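# Handheld gripper collection in domestic textile work

**Handheld gripper collection** is a method of recording manual work for use in robot training. A worker holds a two-jaw gripper fitted with a camera and performs an ordinary task with it, such as sorting or folding clothes. The recordings are later used to train a robot arm carrying a gripper of the same shape. In housekeeping and laundry services the method has changed job descriptions, pay structures and shift patterns, in some cases well before any robot was put to use.

## Background

Cloth is difficult to automate. A shirt has no fixed shape, and its outline gives little information about where the collar or hem lies. Industrial laundries mechanized washing and drying early, and flatwork ironers handle sheets at high speed, but the sorting of mixed personal garments has largely remained hand work.

The home services firm Floludby introduced handheld grippers in June under a program named Trarnska. The first group consisted of 27 housekeepers drawn from its Elthorpe branch. Work was done in furnished rooms, on beds and other surfaces of ordinary height, with clothing left in the state in which it would be found on a normal visit.

## Method

The operator closes the jaws on a single layer or fold of cloth, lifts, and moves the garment clear of its neighbors. Grasp points near an edge are preferred. A grasp taken in the middle of a garment tends to bring up a second item with it, and the attempt must then be repeated.

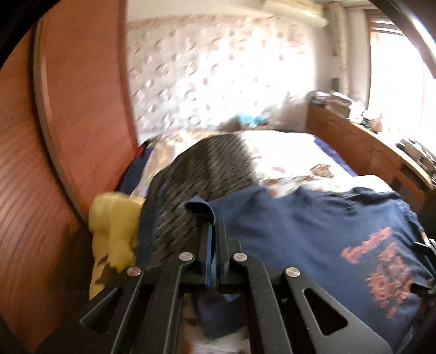

*Edge of a navy T-shirt pinched between the gripper fingers; a dark gray patterned knit lies alongside.*

Each attempt is stored as one episode. Trarnska guidelines set a target of 286 accepted episodes per operator per week. Episodes are rejected if the operator's free hand touches the cloth, if the jaws leave the camera's view, or if the item is dropped outside the work surface.

Large pieces are handled separately from small ones. A heavy cloth can hang across the camera's view once lifted, and operators are taught to raise it slowly and to turn the wrist outward before carrying it.

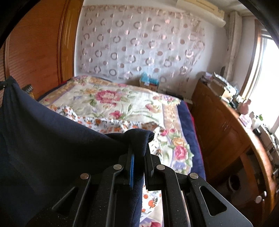

The turn adds time to each episode. Ottó Mészáros, who wrote the operator handbook, set the allowance for large items at 9 seconds above that for shirts, and the figure was kept in later editions.

## Effects on work

### Pace and skill

Experienced housekeepers work more slowly with a gripper than by hand. Two jaws replace ten fingers, and habits such as shaking out a shirt or smoothing it with the palm cannot be used. Shona Jardine, a shift lead at Elthorpe, reported that the fastest folders in her group needed the longest retraining, while new hires reached the weekly target sooner. Pay bands based on folding speed were suspended for program staff and replaced with an hourly rate.

### Physical load

The gripper is held with the forearm raised for long periods. Complaints shifted from the lower back – the usual site in bed making – to the wrist and shoulder. Sessions were shortened after the first month, with a change of hands required between sessions.

### Mixed piles

Sorting from a mixed pile is rated as the most demanding task in the program. Dark garments lying together are hard to tell apart, and printed clothing on a patterned bedspread gives the operator, and later the trained system, many competing edges.
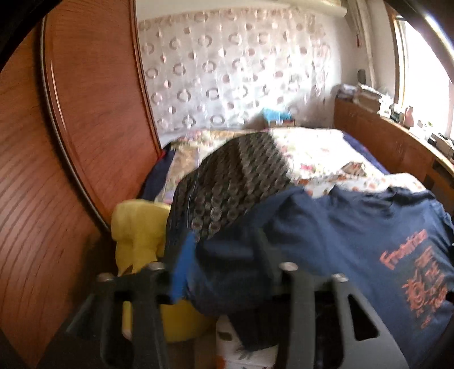

*Mixed clothing on a floral bedspread, with a printed navy T-shirt nearest the gripper.*

Operators choose the order in which items are taken. Lenni Rantala, an engineer on the program, argued against a fixed order on the grounds that the choice is itself part of the skill being recorded. Staff representatives used the same argument in pay talks, holding that such decisions should be graded as skilled work.

### Job security

Views on long-term effects differ. Ruth Echeverri, in a workplace survey prepared for Floludby, found that most program staff expected sorting work to shrink but considered recording work preferable to it in the short term. Géza Deák has noted that recording posts are temporary by design and carry no right of return to the former grade. A clause granting that right was added to Elthorpe contracts on November 13, 2025.

## Related practices

The laundry operator Tóth uses fixed overhead cameras and bare-handed workers instead. Its archive holds 800 hours of footage. The approach leaves working speed unchanged, but hand motion must be converted to gripper motion afterward, and grasps involving more than two fingers are usually discarded.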